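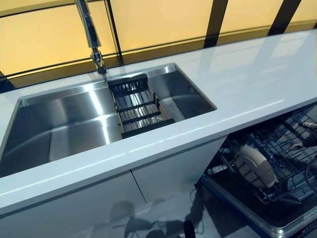

Tips for Getting a Kitchen Ready for a Dishwasher-Loading Robot

Felicidad Gatchalian

The Pakmont is a robot sold for one chore, which is moving dishes between the sink, the dishwasher and the cabinet. Jeltiven, the company that sells it, also offers a setup service and a yearly care plan. I had a unit on loan through most of October and used it in a kitchen with an open sink on one side and the dishwasher directly to the right. What follows is what I learned about setting up the sink, the counter and the racks so the machine could get on with the work. Much of it will help if you load by hand, too.

Before you order

Measure from the middle of the sink to the middle of the dishwasher. The Pakmont works best when it can reach both without rolling. In a kitchen where the dishwasher is across the aisle, it has to travel with every dish and the job takes about twice as long.

Open the dishwasher door all the way and see how much floor is left. The base needs to get past the corner of the door. If you can't walk past it comfortably with a laundry basket on your hip, the base won't fit either.

Check the floor for mats. Thin cotton mats bunch up under the wheels. Rubber-backed ones are fine if the edge is flat.

The price at the time I had it was $2771 for the machine with one pair of fingertips. The setup visit was extra. The care plan was $464 a year and covered fingertips, a wrist cover and one service call. I would skip the plan the first year. Replacement fingertips can be bought separately and are easy to change.

The sink

Use a rack in the basin. A slatted rack that sits on ledges inside the sink gives the machine a level place to pick from, higher up than the sink floor. A plate lying flat on the bottom of a deep basin is hard for it to get under. The same plate on a rack has a gap beneath the rim, and the fingertips can slide in.

Put the rack near the middle. Against the side wall there is no room for the wrist to turn. Leave a strip of open basin next to it so you can still rinse a pan.

Push the spray head all the way home. A pull-down faucet that hangs an inch or two out of its dock gets bumped. If your faucet neck swivels, turn it toward the back before starting a run.

Scrape, then stack no more than two plates high. With three or more, the machine tends to lift the top two together.

Keep knives out of the rack altogether. Jeltiven's booklet says the same. I loaded knives by hand.

The counter

Glossy white counters are hard on the cameras. In the evening, with the lights on behind the sink, the unit would stop and ask for help when a glass was sitting in a patch of glare. There are two easy fixes. Set glasses down on a plain dark towel, or turn off the light behind the counter and leave the ceiling light on.

Glossy cabinet doors can cause a smaller problem. The machine slowed down a few times when it picked up my reflection. Standing off to one side took care of it.

Clear anything between the sink and the dishwasher. Soap bottles are better at the back, behind the basin.

The dishwasher

Lower the door fully and pull the rack out before you start the run. The Pakmont can open some doors by itself, but handles vary and it is quicker to do it yourself.

Start with one plate. Set it upright between the tines at the angle you like, and the machine will copy the angle for the rest of that row. Plain round dinner plates were placed correctly nearly every time. Square plates and wide pasta bowls were often set one slot too close to their neighbor, and I had to go back and spread them out.

Look at the tines every month or so. Bent ones will throw off the spacing. Straighten them gently with pliers wrapped in a rag.

Keep cords off the floor in front of the machine. A phone charger or lamp cord near the door will catch a wheel. Clip them up under the counter edge or run them along the wall.

Flatware goes in fairly well if the basket is in the front and half empty. Once the basket fills up, the machine starts laying forks across the top. I got in the habit of doing the last handful myself.

Cleaning the machine

Wipe the fingertips with dish soap and warm water after each run, then dry them. Grease is the main reason for dropped plates. Don't use scouring powder, which takes the texture off.

The wrist cover comes off with a quarter turn. Wash it by hand in the sink. I put mine in the top rack once and it came out slightly warped, though it still went on.

The fingertips are rated for 4000 picks. The count is shown in the settings menu under Care.

How it compares

I have also tried the Gisler, a smaller arm that clamps to the counter. It costs less and takes up no floor space, but it can't get to the back of the lower rack and it won't put anything away. For a single person with a few dishes a day it would be enough.

Cerkitz sells a rack insert meant to go with either machine. It has wider slots and a rubber strip along the base. I found it useful for the pasta bowls. You lose a few plate slots by using it.

The setup service

The technician was in the kitchen for 90 minutes. Most of that went to teaching the machine where the shelves are. Have the cabinets in the order you want beforehand, because changing a shelf later means going through that part of the setup again. Ask to be shown how to pause a run from the base as well as from the phone. The button is on the left side, low down, under a small flap.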